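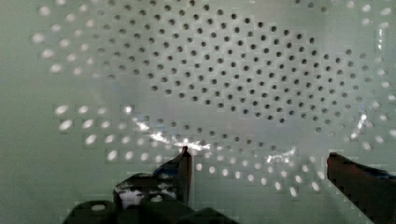 Attachment 1. Wrist camera view, colander, gripper open.

Ticket 138: Gripper stops short of thin-walled kitchen items
Submitted by Hawi Demissie, December 2023
Assigned to: Kornél Takács, Altarano Shared Workshop

Reported fault. During the kitchen exercise, the arm halts with a depth error over perforated or glossy plastic. The operator reports that the same program completes normally on solid items. The fault was first recorded in August and was closed at that time without a confirmed cause.

Initial checks. The wrist joint was returned to its zero position and the gripper cables were reseated. The controller log was exported, covering some 2,000 cycles. No motor faults were found in it.
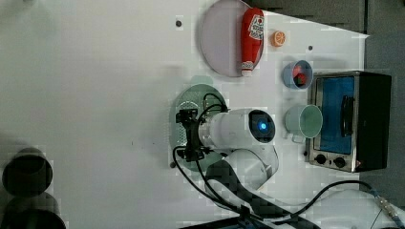 The cable run from the wrist was then reviewed for strain. Ms. Demissie was asked to confirm that the connector remains seated when the arm is at full reach. She confirmed this, and the cable was ruled out.

Second test. Depth filtering was changed from setting 2 to the manual profile supplied with the Ernilo control package. The timeout was raised to 500 milliseconds.
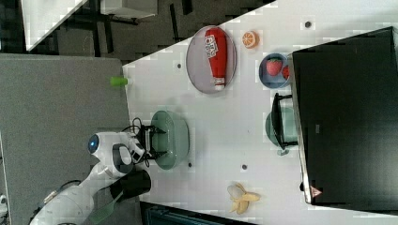

Approach height is calculated from the rim of the target item, and an incorrect rim estimate will stop the arm early. Réka Orbán of the workshop's automation group therefore requested that rim detection be tested separately from floor detection. The pale green bowl at the center of the table, with the gripper fingers spread around its rim, is to serve as the reference item. The colander is to be tested only after the bowl passes.

Status: Open. Pending repeat test by the assignee. Members are requested not to alter the depth profile until this ticket is closed.

Altarano Shared Workshop, Member Support. All rights reserved. Contact | Back to top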